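Small boards, clean boards: my notes for the Drikbridge staff morning

Opening (keep it short, coffee's still going round)
Hi everybody, I'm Lamai Sangkhawat, and yes, I'm the one who emails you about markers. I looked after 31 little tabletop whiteboards at Kuvard last year, so I have opinions!

Standing it up
I like a small board upright on a bare table when I'm wiping. You can get at the corners, and the crumbs of old ink drop down.

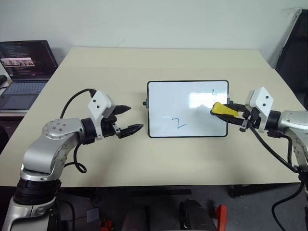 Start high and work across in overlapping strokes. Please don't scrub (Bram Peeters, I'm looking at you). If a mark has been on there since January, go over it with a fresh marker and wipe again while it's wet. Pause for the groans.

Laying it flat
Flat is better for stubborn stuff, because you can lean on it a bit. It's also how you catch the leftover haze: get the light bouncing off the surface and move your head around.
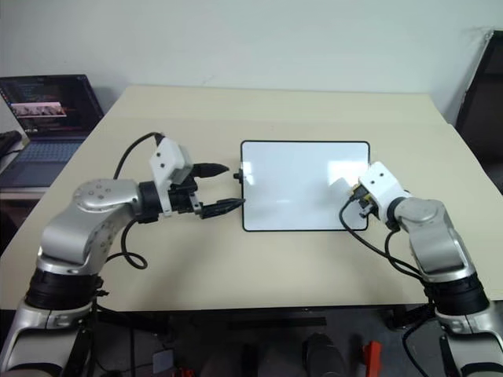

Questions and swaps
Ask who still has spare erasers. Benedetta has the sign-up sheet for new felt pads.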